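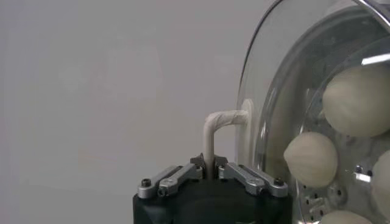

Wrist cam view, gripper closed on the bent piece, dome to the right.

Gripper holds the bent piece fine but keeps nosing it into the clear dome

Posted by Annelies Michiels in Home Builds

I have a small arm on a bench in the Prevatville shared workshop, and since May I have been teaching it to move cream-colored lumps around. It is a noble calling. The lumps live on a round metal tray under a clear dome, and the piece I want it to handle is a rod with a sharp bend in it and a flat disc on the far end.

Picking up is solved. It grips the upright part and holds on. The trouble starts when it travels anywhere near the dome. The disc end sticks out sideways well past the fingertips, and the arm plans its moves as if the world stopped where the fingers do. So it either stops with the disc right up at the dome or keeps going and gives it a shove. My log says 1,243 moves since I put the new fingertips on, and 546 of those ended in what the software calls "unexpected contact" and the person at the next bench calls "that noise again."

I have tried slowing it down (same noise, longer) and moving the dome over (the arm found it). I've also tried a depth camera from the side, which sees straight through the dome and reports the tray behind it as the nearest thing. Do I fix the gripper, the camera or my expectations?

Posted by Hendrik Dewulf

Leave the gripper alone. You have two things the planner doesn't know about, so tell it.

First, the held piece. Most planners let you attach a shape to the tool once the fingers close. Add a box for the upright and a second box for the part that goes sideways, and make the second one longer than you think it should be. A soft piece sags and turns in the grip, so measure it after pickup and not on the table. If it comes up at a different angle each time, use one fat cylinder that covers every angle. You lose some reach and keep your dome.

Second, the dome. Stop asking the depth camera. Clear curved stuff either vanishes or comes back as confetti. Measure where the dome sits, put it in as a fixed solid with a bit of padding, and screw some stops to the bench so it can't wander. If you must move it, stick a printed marker on the base and read the position from that.

Then do your test moves with the wrist at a height where the bend clears the top of the dome, and only come down once you are where you want to be. I ran a similar setup with a glass cover over a turntable and had no hits in 715 moves after doing this. Before that I had bought a second glass cover.

Posted by Wuyts

take the dome off

Posted by Annelies Michiels

Wuyts, the dome is the point, but thank you for your time.

Hendrik, the fat cylinder did it, mostly. It now refuses four of my saved positions outright, and looking at them again I can see its side of things. Stops go on the bench tonight if somebody returns the drill.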